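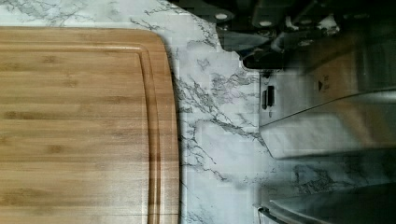 Bamboo cutting board and gripper fingers on a marble-patterned countertop, from the wrist camera.

About Navstead

Navstead writes rules for robots that work in kitchens. They're short rules in plain language, tried out on real countertops before we let anyone else see them. We also teach people how to use them, and we love doing both!

Our home is a small workshop in Tivon with a test kitchen at one end and a long table at the other, where most of the arguing takes place. People come to us from food service companies, university labs, care homes and equipment makers. Some have never stood next to a robot arm before. Others have built several and want to know why their night shift keeps switching off the one they sent out last spring.

How we got started

Gemma Pagano and Gregor Hepburn met on a job neither of them remembers fondly: a food prep line where the robot came with a thick binder of safety paperwork and the people beside it had a sticky note that said "wait for the beep." Gemma had spent her career in kitchen safety training and Gregor in machine guarding. They started rewriting the binder on weekends, mostly by crossing things out. The result was a booklet called the Pagano Rules (Gregor picked the name while Gemma was on vacation), and it's still what most people ask us for first.

The booklet has grown since then, and we've had to be strict with ourselves about it. The current edition has 64 rules. Anyone who wants to add one has to bring a case from a working kitchen and show us how the new wording would have changed what people did.

What the rules cover

The Pagano Rules sit on top of the law and the published machine safety standards that apply where you work. Those come first, always. We deal with the everyday ground around them: where you set things down, who may reach in and when, what gets wiped and who signs for it.

A few favorites, so you can hear how they sound:

Rule 3. Before a run, say out loud who has the stop button. If that person leaves, the run stops.

Rule 11. Leave clear counter on every side of a cutting board where the gripper will approach. Fingers need room to open as well as room to close.

Rule 12. Never use the rim of a board as your only grip point until you've tested it with that board. A juice groove changes the shape of what you're holding.

Rule 19. Bare metal fingers that touch food surfaces get cleaned on the same schedule as knives, and by someone trained to do it.

Rule 26. Check the view from the wrist camera on your actual counter, under your actual lights. Strong veining, dark grout and shiny steel can all confuse a system that did beautifully on a plain white table.

Rule 40. Nobody steadies an item by hand while the arm is powered and free to move. Stop it, fix the item, step back, start again.

Rule 12 gets the most mail. People are surprised by how much we have to say about cutting boards, but a board is a wonderful thing to learn on. It's flat and heavy for its thickness, it lies close to the counter, and there's hardly anything to get a finger under. If a team can write down how their robot should handle one safely, they're ready for most of the drawer.

Our courses

The main course runs for 4 days and takes up to 7 people at a time. We keep it that small so that everybody gets real time at the counter. You'll spend the first morning watching and taking notes, and from then on you're working: setting up, running slow trials, writing your own site rules and then handing them to another student who has to follow them exactly as written. That last part is usually loud and always useful.

We also run Tresau, a one-day visit to your own kitchen. Two of us come out, watch a normal shift, and sit down with the people who do the work before we talk to the people who bought the machine. You get a written report and a marked-up copy of the rules with the ones that matter most to your space.

More than 329 people have finished one course or the other, and we still hear from a lot of them. Please keep writing, even if it's only to complain about Rule 12.

Who we are

Gemma Pagano, co-founder. Leads the main course and has the final word on wording.

Gregor Hepburn, co-founder. Looks after the test kitchen, stop circuits and guarding. Happy to read your risk assessment and mark it up in green pen.

Annunziata Gentile, food hygiene. Wrote everything in the booklet on cleaning, including the pages on seams, fasteners and the small gaps in gripper housings where crumbs like to hide.

Cinzia Melis, trials. Plans our countertop tests and keeps the trial log. If you send in a case for a new rule, she's the one who will try to recreate it.

Aslak Hägglund, Tresau visits. Travels to most of the sites and edits the reports.

How we work

We take no payment from equipment makers for mentioning or leaving out a product, and you won't find a brand name in the rules. We log failed trials the same way we log good ones, and students can read the whole log. When a rule turns out to be wrong we pull it, post a note saying why, and leave its number empty so that nobody's old checklist suddenly points at something else.

Getting hold of the booklet

The sixth edition came out in June 2020. It's free to download and print, and you're welcome to copy pages for your kitchen wall as long as you leave the rule numbers on. Printed copies on wipe-clean paper are available from the workshop at cost. Suggestions for the next edition are open until March, and the form is on our contact page along with course dates and directions to the workshop (come in by the side door, the front one sticks).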